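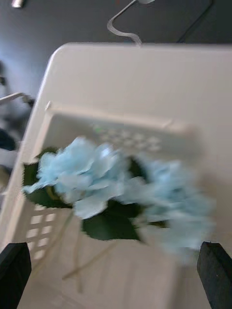 The asking prices at Le Goff Court are too high for flats without parking, one reader wrote after we listed the first homes for sale there. Skandach, the developer, has now lowered them on 132 of the 156 units. The rest, all on the top two floors, stay as they were.

Buyers who reserved before Saturday, May 2, 2026 will get the new price as well – the agent, Pandier, is sending out amended contracts this week. A two-bedroom flat facing Bema Street still comes with a fitted kitchen and a storage room in the basement. Parking permits for the street are sold separately. The show flat on the ground floor is open on weekday afternoons until the end of June.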